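1/ Hello from the back corner of the Grelside workshop, where the two-arm build has finally gotten interesting enough for a proper thread. It's going to be a long one, so go get your coffee. I've been promising this to people since May and I kept finding one more bracket to redo first.

2/ For anyone new: I'm building a pair of small arms on a shared table at Grelside, which is the members' shop in Tasville (old dairy building, wonderful light, terrible parking). The whole setup is called Rundar, after a made-up kingdom my sister and I had when we were kids. I wanted a name I wouldn't get tired of painting on things.

3/ The job I've picked for the arms is packing play food into a plastic bag. I know, I know! Everybody asks why I don't do stacking blocks like a sensible person. But I did blocks all last winter and I was ready for something that fights back, and a thin plastic bag will fight you all day long.

4/ A block stays where you left it. You can look at it, decide what to do, have a sandwich, come back, and it is the same block. A bag has moved because you breathed near it. The mouth folds over, the sides puff out, and the place you meant to put the orange is now a wall of plastic. 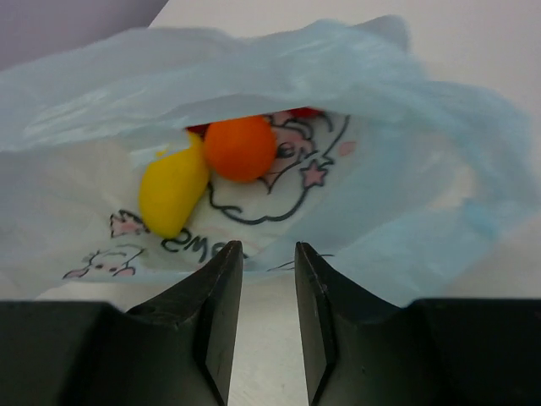
5/ So most of my evenings have gone into the fingers. The first set I printed had nice rounded ends, very friendly looking, and they slid off everything. The set I'm running now comes to a narrow tip, which can get down between things that are sitting close together. I'm on my third version and I think (I hope) I can stop printing for a while.

6/ Then there's the speed. My natural habit is to run everything too fast because I want to see it go. At full speed the bag gets pushed along the table ahead of the fingers like a leaf in front of a broom. I've slowed the last bit of the approach way down, and now I stand there with my arms folded, leaning, as if leaning would help.

7/ A kind person at the next bench asked why I don't just clip the bag open with a wire hoop. It's a perfectly good idea, and if you're building one of these for a real purpose, please do that! I'm stubborn and I want one arm to look after the bag while the other one does the food, the way you would at your own kitchen counter.

8/ Holding a bag by its neck is its own little puzzle. Close the fingers too gently and the film creeps. Close them hard and the motors get warm and grumpy, and then you have to wait for them. I ended up with a soft squeeze first and then a firmer one a moment later, which gives the folds time to settle against each other. I got that from watching myself close a bread bag. 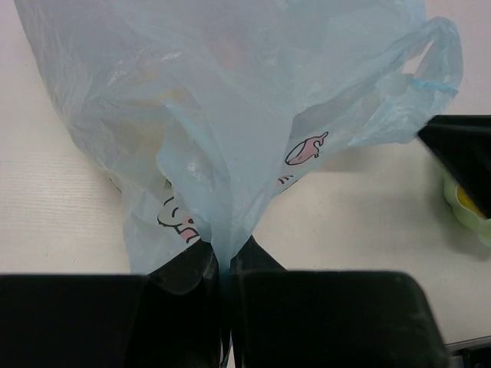 Both fingers on the neck of the bag.

9/ I keep a paper notebook of every run, with the pen tied to it because pens walk off in a shared shop. As of last night there are 346 runs in there. A good many of them just say "bag won" with the time next to it. I had a stretch of 19 in a row that I was happy with, and then I moved a lamp and spent the rest of the evening finding out how much I'd been relying on that lamp.

10/ Which brings me to light. Shiny plastic on a pale table is about the worst thing you can hand a little camera. Every crease has its own glint. I've put plain panels up around the table so the windows don't throw stripes across it in the afternoon, and that made a bigger difference than two weeks of fiddling with settings did. If you're just starting out, do your walls first.

11/ Several of you have asked about the rail. I got it secondhand from Michalík, the surplus place out past the feed store, and it had been sitting in their yard long enough to grow a little moss in the slots. Ten minutes with a stiff brush and some dish soap and it was lovely. It's slotted the whole way along, so I can shift a base over and bolt it back down without drilling anything.

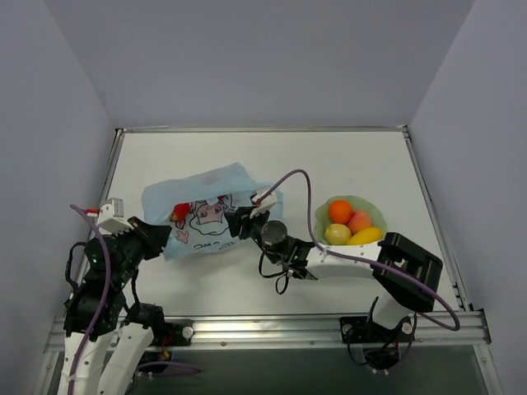

12/ Cables are the part of this I'd put off forever if I could, and they're what I'll be working on this week. An arm is always happy to move until its own wiring says no. You can see the purple one on the right arm goes up in a big arc from the gripper, out over the tabletop, and then back along the forearm, and that arc is so roomy I'm forever worrying about it finding the fruit bowl. I want it closer in, with enough slack left at the wrist for a full turn. If you have a favorite kind of cable guide that doesn't weigh much, please tell me about it, I will read every single reply.

13/ Also on the list: a proper cover for the power supply (yes, I know, I've been told by three separate people), a shelf underneath so my tools stop living on the floor, and a stop button I can reach from the stool.

14/ A couple of you wanted the finger files. I'll put them up once I've measured the holes again, as I drilled mine out by hand on the bench and never changed the drawing. Give me a few days. I print them flat, slow, with plenty of infill, and I sand the inside faces a little.

15/ If you're near Tasville, I'm usually at Grelside after 6 pm. Come in by the side door and say hi, and bring a plastic bag if you have one with a bit of a different feel to it. I'm collecting them now. My coat pockets are full.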